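Cup handling on line two, six months in

Wednesday, January 1, 2020
Posted by Liam Hartley | 23 comments | 40 shares
Print this | E-mail this

The Gorncombe plant switched its cup station to robot pick-and-place in June. Before that, two packers per shift righted cups by hand and fed the sleeve machine. The Enisari cell now does the feeding. It handles 72 part numbers, and each gets run in simulation before it is released to the floor.

The packing job is gone from the shift sheet. The hours are still there under other headings: fault clearing, gripper pad changes, recipe checks. Leidy Condori packed on that line and now owns the recipe list. Her grade went up one step. The other packers kept the old grade and picked up the fault clearing, and I think that was a mistake. A person who has to diagnose a stopped cell is doing technician work.

Wrist complaints are down. Complaints about standing around waiting for an alarm are up. Rotation every two hours helps some.

The fault log stands at 2096 entries. Most are short stops. Tapered cups account for more of them than straight ones, and I will post the breakdown when the pad trial is done.
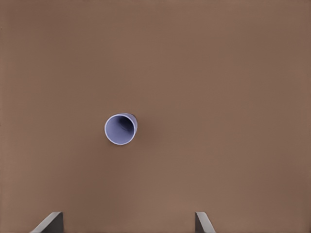 Who restarts the cell after a short stop?

The line operator does, from the panel outside the guard. A second stop on the same part number goes to the shift technician.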